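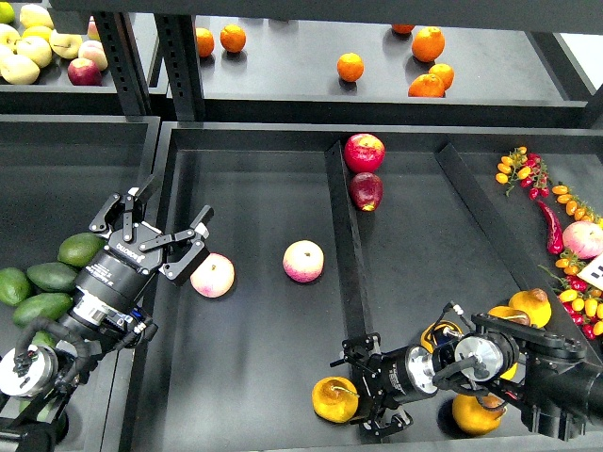

Speaker notes, produce display talk, Apr 27, 2023
Christos Vrettos
Slot is 16 minutes. Leave the last few for arguing.

Opening
Start cold, no thank-yous. Ask the room who has been told that a full display sells and a thin one doesn't. Wait for the hands. Keep them up if you have seen the numbers behind it. Most will come down. Mine came down too, and I repeated that line to new hires for years.

Say plainly what the talk is. I run the produce side at Politis, the Zudbridge store, and I have become suspicious of a lot of what I was taught about stacking fruit. I am not here to sell anyone a new shelf. I may talk a few people out of buying one.

The abundance story
Everybody knows the pyramid. Apples up to the chin, and one kid pulls the wrong one. The theory is that shoppers trust a pile. Maybe they do. What I can say is that the ones at the bottom carry the weight of the ones on top, and the bruises turn up when we break the pile down at night.

In March we kept a tally at Zudbridge. 281 apples marked down or thrown out from one table. I had blamed the supplier. Then I watched people shop, and they dig. They lift, squeeze, put back, and lift the one under it.

Careful here: one store, one month, one table. Somebody from Rinard will bring it up if I don't. Say it first.

Shallow trays
So, black shallow trays on slotted posts, a single layer of fruit in most of them. The case for them is simple enough. You can see each piece, you can reach it, and nothing is sitting under 40 others. (Don't say 40, I made that up. Say "a heap.")

Now the doubts. The brochure version says dark trays "make color pop." Fine, an orange looks good on black. So does a gap. Seven oranges in a wide tray can look tidy to me and picked over to the customer. I have heard both said about the same tray on the same morning, and I don't trust anyone who claims to know which one wins.

Avocados are a different matter. I still let them sit together in their own bin, dark green with dark green. Spread out, they get squeezed more, or so it seems to me. No tally on that one. Present it as a hunch.

Dividers
Pause before this part, it is where people get defensive.

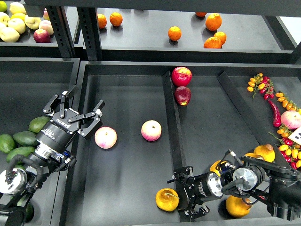 The slanted divider is my least favorite object in retail. It makes a big tray into two sections, and on a plan that looks like order. On the floor, fruit rolls to wherever it likes and stops against the wall. You get a couple of red apples up at the end of the divider, a pair of pale pink ones out in the open, and a lot of bare tray. Then somebody asks if the red and the pink are the same price.

Trakau quoted us for a full set of dividers last year. 2,000 for the aisle, fitting not included. I asked what problem they solved and was told "separation." We had separation. We had it with trays.

Be fair to them. Where a divider does help is keeping two look-alike kinds apart at the register end, where a mixed bag costs real money. A straight one does that job as well as a slanted one, as far as I can tell. If anyone has figures that say otherwise, I want to see them, and I mean that.

Mixed colors in one tray
Yellow-green apples with a deep red one at the front edge. Some display people love this. It catches the eye, I grant them that. My question is what the red one is doing there on a Tuesday, when the person buying has to find its sign. Ask the room. Let them disagree for a minute - it is usually the best part.

What I would try
Keep these short, no slide text.
- Pick one tray. Fill it in a single layer and top it up twice as often. Write down what gets tossed.
- Leave the next tray the old way and write that down too.
- Same fruit, same height, same light. Otherwise you are comparing nothing.
- Run it till you have 100 tossed pieces between the two, then look.

If they ask about labor: yes, topping up twice as often takes time. I don't have a good answer. At our store it ate most of what we saved on the apples.

Questions
Likely ones: bananas (no idea, we hang ours), misting (not for apples), whether head office at Politis has seen this (they have, they liked the pyramid).

Bring water. Give the clicker back.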